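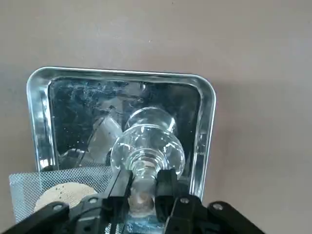
ステンレスのトレーほど、家の中で過小評価されている道具はないと思う。料理の下ごしらえに使うもの、と決めつけて流しの下にしまい込んでいる人が多いけれど、あれは本当にもったいない！

私が目覚めたのは十一月、棚のガラスの小物をまとめて片づけたときだった。ろうそく立てなのか瓶の栓なのか、もう自分でも区別のつかない透明なものがいくつもあって、机にじかに置くとどうにも落ち着かない。ところが角の丸い浅いトレーに移したら、急に見映えがするのだ。底が鏡のように光を返すので、丸いつまみの縁も、広がった円盤の厚みも、くっきり見える。分厚いところだけ緑がかった灰色になるなんて、何年も持っていて気づかなかった。

友人のノエミ・ジャケは布派で、ガラスには柔らかい下敷きがいちばんだと言って譲らない。たしかに金属に当てれば音がするし、欠ける心配もある。割れやすい薄手のグラスなら私も布を敷く。でも、布の上ではガラスの表情が半分眠ってしまうと思う。それに布は糸くずがつく。せっかく磨いたのに、と何度ため息をついたことか。トレーなら縁が立っているから転がり落ちにくいし、終わったらさっと拭けばいい。

もちろん弱点もある。指の跡も水滴の跡も、あきれるほど目立つ。ただ、私はこれも気に入っている（負け惜しみではなく）。曇りが見えればつい拭きたくなり、拭けばまた眺めたくなって、片づけはちっとも進まない。それでいいじゃないか、と言いたい。小物の整理を早く終わらせるべき作業だと思っているから、みんな箱に詰めて忘れてしまうのだ。

いま手元にあるトレーは二枚。一枚は台所、もう一枚は完全にガラス専用で、夫にも魚をのせないよう頼んである。箱の奥に眠っているガラスがあるなら、ぜひ一つだけ出して、窓の近くでトレーに置いてみてほしい。朝と夕方では、まるで違う顔をする。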